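Workshop > Bench builds > PC assembly cell

Part 4: fixtures, reach, and the cable problem

2025-09-30 by Frans Vanhove

The last post ended with the arm bolted down and the controller talking to Vulta, the sequencing script I have been writing since February. Most of the comments asked when it would touch a real computer. It now does. The task list is short: processor into socket, memory into slot, hard drive into cage. All three parts start on a tray to the left of the case, and the case lies on its side with the panel off so that everything is approached from above.

The tray is on its sixth revision. Earlier ones were too tall at the back and the wrist fouled them on the way down. The current one is a flat plate with pockets and holders, printed in gray, and it went through Cukmont, my slicer profile for parts that have to hold a dimension. The processor pocket is shallow on purpose. A deep pocket locates the chip better but leaves less edge to get hold of. 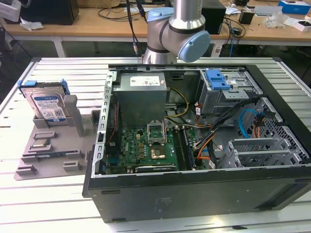 Frans Vanhove

The drive stands upright in the rear holder with its label showing and the blue caddy rails along the top edge. I tried laying it flat first. Flat is easier to print for and worse for everything else, as the wrist then has to turn the drive in the air, and the turn used up most of the clearance over the case wall. With the drive stored on edge the move is a lift, a traverse and a descent.

Clearance over the wall remains the number I check most. The traverse height is set to 400 mm above the table, which is generous. I had it lower for a week and the cycle was faster, but one bad waypoint put the wrist into the rear edge of the case hard enough to trip the force limit. No damage apart from a scuff. The limit is now in its own file and the script refuses to start without it.

Taught positions: 27 at present. I would like fewer. Several exist only because the cables inside the case do not stay where I leave them. Tape works until it lets go. Printed clips work, but each one needs a free edge to grip, and an old case like this has few that are flat. The bundle that runs from the drive cage toward the board is the worst of them – it relaxes over an hour or so and rises into the path. For now I press it down before each batch and log that I did.

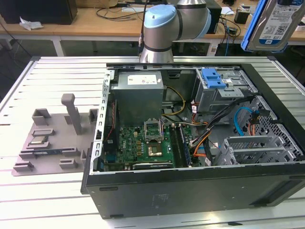

Repeatability has been better than I budgeted for. I use a routine called Bensaid, which sends the arm to a reference point, backs off, returns, and records the difference on each axis. It has run 1000 times over several evenings and the spread is well inside what the drive cage needs. The socket is another matter. It sits there with its bracket and lever raised, and the processor has to come down level over it, where a small tilt matters far more than a small offset. I can correct an offset in software. Tilt comes from the wrist and from how the chip was lifted out of its slot in the plate, and the only fix so far has been to slow the last part of the descent.

The lever itself I still close by hand. I have a sketch for doing it with the arm and no confidence in the sketch.

Memory is next. The slot on the plate holds a module well enough, but pushing one home takes more force than I allow anywhere else in the sequence, and I want a separate limit for that one move before trying it. The board flexes when I do it by hand, so I may print a support to go under it. That means taking the board out, which means recabling, which means teaching half of those positions again.

Changes since part 3:

Tray rev 6, rear holder moved back, shallower processor pocket.
Force limit in a separate file, checked at start.
Log format changed. Old logs can be converted with the Asance script in the same folder. It fails on line 1106 of the longest log and I have not looked into why.

The tray files will go up once I have fixed the fillet on the front holders, which prints badly without supports.

6 comments | 14 shares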